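Slide 6 – the tablecloth

Let this one sit a moment before talking, people like to look at it. Then say hello again to anyone who has just come in from the Caltier room, and remind them there are seats down front.

This is where I get to talk about printed cloth, which I could do all day! Tell them how I came across the Van Gogh in the Sutetti catalog, page 23, and paid 35 dollars for it – more than I'd planned, but I have never been sorry. 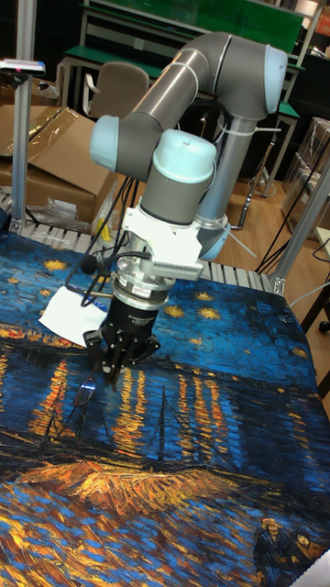
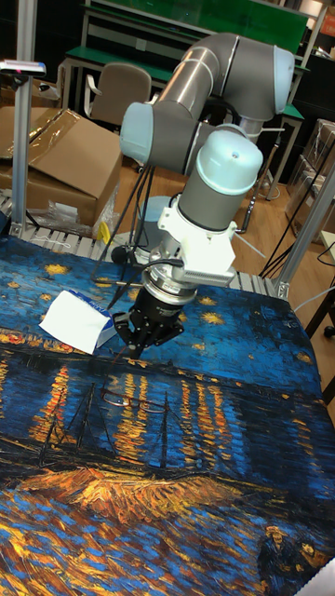
The river at night, with eyeglasses lying on the cloth.

Ask the room how long it takes them to find the glasses. Thin frames on a busy pattern are hard work for the eye, and that's my whole point about choosing a cloth for a table where you set small things down. Mention plain borders, then the washing question (someone always asks – cold water, hang it up).

Next slide: the Plornia stripes.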